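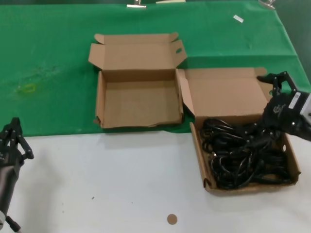
4. Sorting the cables into boxes

Do this before anything gets plugged in. The kit ships with all the power cords in one go and they come out in a heap. Sort now or you'll be hunting for the right one later.

What you need: two mailer boxes with fold-back lids, a cloth, a marker, twist ties. Any old boxes will do, creased is fine.

4.1 Lay the cloth across the back of the table. Leave the front bare. Wrinkles don't matter.

4.2 Set the two boxes side by side. Lids open, folded right back. Full box on the right, empty one on the left. Left-handed? Swap them.

4.3 Check the empty box is really empty. Look under the flaps – small adapters hide there.

4.4 Find a plug end. Start from that, never from the middle of the pile. In the photo there's one showing among the loops on the left side of the heap, and that's the sort of thing to go for.

4.5 Lift the plug and follow the cord with your other hand. Goes tight? Stop. Loosen the loop around it, then carry on.

CAUTION: Do not yank. A pulled cord can break inside with no mark on the outside. Cords with split covering or bent pins go straight in the scrap bag, not back in the box.

4.6 Coil the cord loosely, wide loops, no sharp bends at the plug. One twist tie. Not tight.

4.7 Write the label and wrap it near the plug. Use the codes in section 2:
P – Pornari base unit
G – Giritz lamp
S – spare

4.8 Lay the coil flat in the left box. Plugs toward the front so you can read the labels without digging.

4.9 Repeat until the right box is clear. The full Skodasent kit has 26 cords. If you're short, check the bottom of the shipping carton first, then under the table, then contact Guo parts desk with your order number.

NOTE: Cords all black and all look alike. Length is not a safe way to tell them apart. Read the rating printed on the plug or the adapter. Cant read it? Label it "S" and leave it out of the set-up.

NOTE: Don't overfill. If the lid needs pushing down, start a second box. A torn front wall can be taped from the inside.

4.10 Close the lid. Tabs go inside the side walls, not over them. Mark the box on the front, big letters.

WARNING: Never power a cord while it is coiled or boxed. Heat builds up. This goes double for anything on the heater circuit, rated up to 2,000 watts. Uncoil the whole length first.

4.11 Put the box on a dry shelf, off the floor. Nothing heavy on top.

If a knot won't come loose
Leave it, do the others first. Most knots get easier once the pile is smaller. No scissors, no knife, no screwdriver tips. Still stuck after two tries, set the hole bundle aside and ask for replacements.

Go on to section 5, Placing the base unit. You will need both P cords for that.

Rev. July 2021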